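The rules we actually keep

November 13, 2025

I rewrote our bench rules last night. The old sheet from January ran to two pages, and most people stopped reading after the part on logins.

The new one is short. One person runs the arms, and that person says "moving" out loud before they move. Hands stay out of the shared area while either arm is powered. If both grippers have to work near the same part, one holds and the other waits, fingers open, until the hold is called good. Speed stays at 30 percent until a task has run clean at that setting.

Oanh Giáp wanted a line on cables too, so there is one – check them at the wrist before each session.

I left out the naming scheme for files. Desau has its own and we just follow it.

Blocks are still what we train new people on. 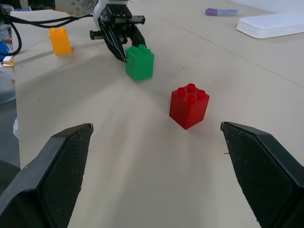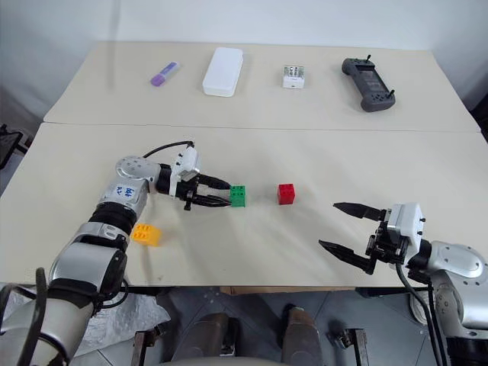
Lindalva Godoy wrote back that 30 percent is too fast for a first day. At Olcombe they start people lower and only raise it after a second person has watched a full run, and she thinks the sheet should name who is allowed to raise it. She would also drop "called good" unless we write down what good means.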